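18th April

Back late, feet dead, writing this before I lose it. Open day at Sestham — went with Rosário, two buses and then the walk up past the tire place. Supposed to start at ten, doors opened twenty past. Coffee ok. No food till one!!

Ground floor first. The sorting arms, the ones from the newspaper. Fast, loud, a kid crying the whole time. Orlando Restrepo did the talk, good voice, too many slides. 300 people signed up he said, didn't feel like it, maybe the rain.

Then upstairs, what I came for. The hotel room jobs. Groups of 16, shoes off at the door (my sock had a hole, of course). The job was opening the wardrobe and hanging things up. Sounds like nothing. Orlando said they spent all of October on doors alone, just doors, two people full time. You have to pull one and not drag the other with it, and stand far enough back that the thing doesn't swing into you. Never thought about that in my life and I've opened a wardrobe every morning of it.

Asked how many tries before they trust it. Roughly 400 per door type, and then they change the handles and start agian. Wrote that on my hand.

Got a print to take home, what the machine gets to look at when it's standing in front of the doors. Stuck it in here:

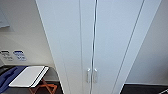
Dineo Mnguni thought the handles were the easy half and the hangers would be the real trouble, they slide about and tangle, and she'd rather see ten minutes of hangers than another hour of doors. Rosário agreed with her, loudly. I still liked the doors.

Missed the Jernirach talk, room full. Took a leaflet. Bus 212 home, stood the whole way, umbrella left somewhere — call Sestham monday. Also ask if they do the tour agian in the fall, Benvinda wants to come.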